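책상파 게시판 > 액세서리
인슐레이터 바꾸고 소리가 바뀌었다는 분들, 가리고 들어보셨습니까

밤샘진공관
조회 865 | 댓글 14

중고장터에서 Hadico 인슐레이터 네 개 세트가 올라올 때마다 설명이 똑같습니다. 저역이 단단해지고 무대가 넓어지고 배경이 정숙해진답니다. 파는 사람은 그렇게 좋은 걸 왜 파는지는 안 적습니다.

저도 작년에 한 세트 사서 북셸프 스피커 밑에 넣어봤습니다. 처음 30분은 정말 달랐어요. 피아노 왼손이 또렷해진 것 같고 보컬이 반 걸음 앞으로 나온 것 같고. 그래서 신나서 후기까지 썼습니다. 그런데 며칠 뒤에 청소하면서 빼놓고 깜빡한 채로 음악을 들었거든요. 저녁 내내 "역시 돈값 하네" 하면서 들었습니다. 자려고 불 끄다가 선반에 인슐레이터 네 개가 그대로 있는 걸 봤고요.

그 뒤로는 후기를 못 믿겠습니다. 제 후기부터요. 혹시 눈 가리고, 누가 넣고 뺐는지 모르는 상태로 맞혀보신 분 계신가요? "들리는 사람은 들린다" 말고 몇 번 중에 몇 번 맞혔는지가 궁금합니다.

댓글

느린턴테이블
또 이 주제네요. 2월만 되면 한 번씩 올라오는 듯. 연말에 산 거 카드값 나오는 달이라 그런가요 ㅎㅎ

저는 들립니다. 가리고 해본 적은 없습니다. 내 방에서 내 돈으로 듣는데 시험까지 봐야 하나 싶어서요.

밤샘진공관
시험 안 보셔도 됩니다. 다만 장터에 "누구나 느낄 수 있는 변화"라고 적어서 팔려면 한 번쯤은 봐야 하지 않을까요.

합판위스피커
물리적으로만 보면 스피커 밑에 뭘 까느냐는 차이가 납니다. 얇은 책상 상판에 스피커를 그냥 올리면 상판이 같이 떨고, 그 떨림이 귀에 들어옵니다. 손바닥을 상판에 대고 베이스 많은 곡 틀어보면 바로 알아요. 말랑한 걸 깔면 손바닥에 오는 게 줄어듭니다. 여기까지는 의심할 게 없다고 봅니다.

문제는 그다음입니다. 그 "말랑한 것"이 문구점 고무판이어도 줄어들거든요. 세트에 수십만 원 하는 물건이 고무판보다 얼마나 더 하느냐, 이걸 보여준 후기를 저는 아직 못 봤습니다. 전부 아무것도 안 깐 상태하고만 비교해요.

골목오디오
윗분 말씀 중에 하나 걸리는 게, 딱딱한 금속 인슐레이터는 원리가 다릅니다. 떨림을 먹는 게 아니라 접점을 작게 해서 빼주는 쪽이에요. 그래서 고무하고 나란히 놓고 비교하면 안 됩니다.

합판위스피커
"빼준다"는 게 어디로 빼준다는 건지 늘 궁금했습니다. 책상으로 빼주면 책상이 떨잖아요. 책상이 떠는 게 싫어서 까는 건데요.

골목오디오
바닥이 단단하고 무거우면 떨어도 티가 안 납니다. 대리석 스탠드 위에서는 스파이크가 낫고 얇은 상판에서는 고무가 낫다, 저는 이렇게 정리하고 있어요. 만능이라고 파는 쪽이 문제지 물건이 문제는 아닙니다.

밤샘진공관
그 정리는 납득이 갑니다. 그런데 Hadico 상품 페이지에는 "모든 환경에서"라고 되어 있어요. 고급형에는 주파수 그래프도 하나 붙어 있는데 가로축에 1,000이라고 찍힌 눈금 하나 말고는 숫자가 없습니다. 세로축은 단위도 없고요. 선이 하나는 울퉁불퉁하고 하나는 매끈합니다. 매끈한 쪽이 자기네 거랍니다. 무슨 스피커를 어디서 쟀는지는 한 줄도 없어요.

퇴근후한곡
저는 좀 다른 각도에서. 이 바닥은 생김새가 절반 먹고 들어간다고 생각합니다. 같은 덩어리라도 시커먼 고무면 만 원이고, 색 곱게 들어간 금속처럼 보이면 0이 하나 더 붙어요. 게다가 파란색은 왠지 "차갑고 정확한 소리"가 날 것 같다고들 하고, 금색은 "따뜻하다"고들 하죠. 후기 모아서 읽어보면 색깔하고 음색 표현이 묘하게 맞아떨어집니다. Osska 금색 인슐레이터 후기에서 "차갑다"는 표현 본 적 있으세요? 저는 없습니다. 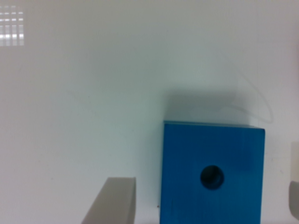

구멍 난 파란 블록. 사진 출처: Plulluson 소재 갤러리

색만 놓고 보면 참 예쁘죠. 저도 이런 파랑에 약합니다. 흰 바탕에 저 정도 색이면 용도를 몰라도 일단 갖고 싶어져요. 그런데 그 갖고 싶은 마음이 귀로 옮겨가는 게 문제라는 겁니다. 예쁜 걸 깔아놓고 들으면 좋게 들려요. 그건 그것대로 진짜 만족이니까 말릴 생각은 없는데, 그걸 해상력이니 정위감이니 하는 말로 바꿔서 적기 시작하면 읽는 사람이 헷갈립니다.

느린턴테이블
색깔 얘기는 좀 억지 같은데요. 저는 은색 쓰는데 따뜻하게 들립니다.

퇴근후한곡
은색은 해당 없습니다. 은색은 다들 "투명하다"고 합니다.

느린턴테이블
제 후기에도 투명하다고 썼네요. 방금 찾아봤습니다. 기분이 안 좋습니다.

방구석측정맨
측정 좀 해본 사람으로서 적습니다. 길어요.

측정 마이크 놓고 같은 자리에서 인슐레이터 있을 때와 없을 때를 재봤습니다. 스피커는 5인치급이고 책상은 흔한 조립식 책상입니다. 청취 위치에서 잰 응답은 저역 쪽에 차이가 보이긴 합니다. 그런데 그 차이의 꽤 많은 부분이 스피커 높이가 달라진 탓이었어요. 인슐레이터를 빼고 같은 두께의 책을 깔아서 높이만 맞췄더니 그래프가 거의 겹쳤습니다. 높이가 바뀌면 책상 면에서 반사되는 소리가 귀에 들어오는 경로가 바뀌고, 트위터 높이도 바뀌니까요.

그러니까 "깔았더니 바뀌었다"는 말은 맞을 수 있습니다. 왜 바뀌었는지를 잘못 짚는 거죠. 깔개 재질이 한 일이라고들 믿는데 제 방에서는 높이가 한 일이 더 컸습니다.

상판에 센서 붙여서 진동도 봤는데, 이쪽은 고무가 확실히 줄었고 금속은 제 책상에서는 맨바닥하고 구분이 잘 안 됐습니다. 제 책상에서는요. 남의 방 얘기는 모릅니다.

골목오디오
측정 수고하셨습니다만, 마이크 한 점에서 잰 응답이 전부는 아니라고 봅니다. 귀는 두 개고 고개도 움직이고요. 그래프가 겹친다고 소리가 같다고 하시면 저는 동의 못 합니다.

방구석측정맨
같다고 안 했습니다. 차이가 있다는 증거를 제 장비로는 못 찾았다고 한 겁니다. 차이가 있다고 하시는 분이 가리고 맞혀주시면 그게 제 그래프보다 훨씬 강한 증거예요. 저도 그걸 보고 싶습니다.

새벽세시의볼륨
작년에 동네 지인 둘하고 해봤습니다. 물건은 Hervieu 511이고요, 한 명이 커튼 뒤에서 넣었다 뺐다 하고 둘이 적는 식으로 했습니다. 처음엔 둘 다 자신만만했는데 적은 종이를 맞춰보니 동전 던지기하고 별 차이가 없었습니다. 웃긴 건 둘이 서로 답은 비슷하게 적었다는 거예요. 옆 사람 표정 보고 적은 것 같습니다.

근데 솔직히 제대로 된 실험은 아니었습니다. 넣고 빼는 데 시간이 걸려서 그 사이에 앞 소리를 다 까먹어요. 커튼 뒤에서 스피커가 조금씩 틀어졌을 수도 있고요. 그래서 이걸로 "효과 없음" 결론 내리는 건 저도 반대입니다.

합판위스피커
넣고 빼는 시간 때문에 까먹을 정도의 차이면 저는 살 이유가 없다고 봅니다만, 말씀은 이해합니다.

골목오디오
그건 좀 다른 얘기죠. 짧게 비교할 때 모르다가 오래 쓰면 피로도가 다른 경우가 있습니다. 저는 비교할 때보다 일주일 쓰고 뺐을 때 더 잘 느낍니다.

밤샘진공관
저는 뺀 줄도 모르고 저녁 내내 들었다니까요.

골목오디오
그건 밤샘진공관님 귀 얘기고요.

밤샘진공관
네. 그래서 제 귀 얘기로 글을 시작했습니다. 골목오디오님 귀 얘기도 가리고 한 걸로 듣고 싶습니다. 비꼬는 거 아닙니다. 혹시 하실 생각 있으면 저도 같은 방식으로 다시 해서 같이 올리겠습니다.

골목오디오
생각해보겠습니다. 다만 넣고 빼줄 사람이 없어요. 집사람한테 부탁하면 인슐레이터 가격부터 물어볼 텐데 그게 더 무섭습니다.

초보입니다잘부탁
눈팅만 하다가 질문드립니다. 그래서 책상에 5인치 스피커 쓰는 사람은 뭘 깔면 되나요? 지금은 맨바닥이고 볼륨 올리면 키보드 옆에 둔 안경이 달달거립니다.

합판위스피커
안경이 달달거리면 상판이 떠는 거니까 말랑한 걸 까세요. 처음에는 싼 고무판이나 폼 받침이면 충분합니다. 그리고 트위터가 귀 높이보다 많이 아래면 받침으로 올리거나 각도를 위로 주시고요. 인슐레이터는 그래도 불만이 남을 때 생각해도 안 늦습니다.

방구석측정맨
저도 높이와 각도부터요. 벽에서 얼마나 떨어져 있는지도 보시고요. 뒷벽에 딱 붙어 있으면 부밍은 받침으로 안 잡힙니다. 스피커를 앞으로 당겨보는 건 돈이 안 들어요.

느린턴테이블
초보분께 한마디 보태자면, 다 해보고 나서도 예쁜 거 하나 사고 싶으면 사세요. 단, 예뻐서 샀다고 적으세요. 저처럼 "투명하다"고 적지 마시고요.

초보입니다잘부탁
감사합니다. 집에 층간소음 매트 자른 거 남은 게 있어서 우선 그걸 깔아봤습니다. 안경은 조용해졌습니다. 소리는 좋아진 건지 잘 모르겠어요. 좋아진 것 같기도 한데 이 글을 다 읽고 나니까 제 귀를 못 믿겠습니다.

새벽세시의볼륨
정상입니다. 환영합니다.

퇴근후한곡
매트 무슨 색인가요?

초보입니다잘부탁
베이지요.

퇴근후한곡
따뜻하게 들리실 겁니다.

골목오디오
아까 말한 비교, 동생이 다음 달에 놀러 온다고 해서 그때 부탁해보려고 합니다. 방식 좀 정해주세요. 횟수는 몇 번으로 할지, 곡은 고정할지. 높이 문제도 있다니까 뺄 때는 같은 두께로 뭘 깔아야 공평하겠네요. 저는 여전히 들린다고 생각하고 하는 겁니다. 틀리면 틀렸다고 올리겠습니다.

방구석측정맨
곡은 익숙한 걸로 고정하고, 순서는 미리 동전으로 정해서 동생분만 갖고 계시면 됩니다. 교체하는 동안 방 밖에 나가 계시고, 안 바꾸는 차례에도 동생분이 똑같이 부스럭거려야 해요. 소리로 다 들킵니다. 볼륨은 처음에 맞추고 손대지 마시고요. 횟수는 시작하기 전에 정해서 여기에 먼저 적어두세요. 중간에 잘 맞는다고 멈추면 소용없습니다.

골목오디오
알겠습니다. 횟수는 동생 인내심 확인하고 적겠습니다.

밤샘진공관
새 글로 올려주세요. 저도 같은 조건으로 하겠습니다. 장터에 내놓으려던 Hadico는 그때까지 보류합니다.

느린턴테이블
보류하시면 값 떨어집니다. 얼마에 내놓으실 건데요?

밤샘진공관
들리신다면서 또 사시게요?

느린턴테이블
색이 뭔데요.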